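Chopsticks (household)

Chopsticks are a pair of matching sticks, held in one hand and used for eating and cooking. I've written plenty of these kitchen entries now, and this is the one I get the most mail about!

Shape. Most table pairs are thicker at one end and taper toward the tip (the tip goes in the food, please). Wood and bamboo are the everyday materials, and they're lighter in the hand than metal.

Storage. I'm firmly on the side of an upright holder on the table, with spoons close by.
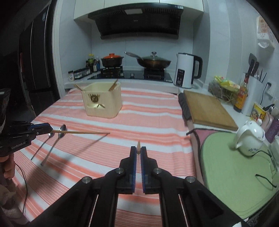
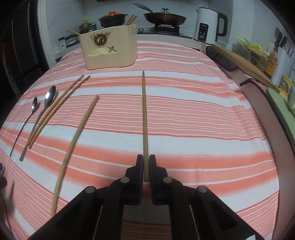 Wooden chopsticks, two metal spoons and a cream-colored holder on a striped cloth.

Washing is simple: warm water, a little soap, and a good dry before they go back in. My friend Syahrul Nasution stands his tips up, I lay mine flat on a towel first, and we've argued over it since May. Sort them into pairs while you're at it, or you'll end up like me with a drawer of 45 and hardly two the same length.

See also: Spoon; Chopstick rest; Utensil holder.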